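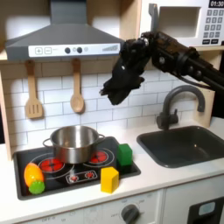 Page 5

Speaker notes - teaching by hand, teaching by remote
February 11, 2021

Start with the toy kitchen on screen. Let them look. Pot on the stove, a green cube and a yellow block by it, gripper holding nothing. Ask the room what the task is. Wait. Someone will say "put the block in the pot," someone else will say "pick up the pepper." Both fair guesses. The arm has no better idea than they do until a person shows it.

Two ways of showing. One, you grab the arm and move it yourself. Feels natural, but your hands end up in the camera view, and they won't be there when the robot works alone. Two, you drive it from a controller. Clean view, clumsy driver. My first 500 runs on the Jesier rig were mostly a record of me learning the controller.

Now the numbers. Clonis set: 3,143 demos recorded, 2,171 kept. SAY THIS SLOWLY. Ask who decided what to keep, and by what rule. In our case it was whoever was at the desk, and the rule changed in June.

Then the part I get pushback on. People say "the robot learned to cook." It copied a path to a pot. Move the pot over to the sink and see. I want to see that test before I clap, and most talks skip it.

Gautier demo - skip if short on time. If not, point out that the operator pauses before every grasp. The trained arm pauses too. Is that skill or a bad habit passed down? I don't know. I doubt the people selling it do either.

Climby comparison: same task, hand-guided against remote. Remote looked better on paper, but more than five people drove it and only one did the hand guiding. Don't let anyone quote that as a result.

Likely question: "Won't more data fix it?" Maybe. Ask them more of what.

Leave the kitchen slide up for questions.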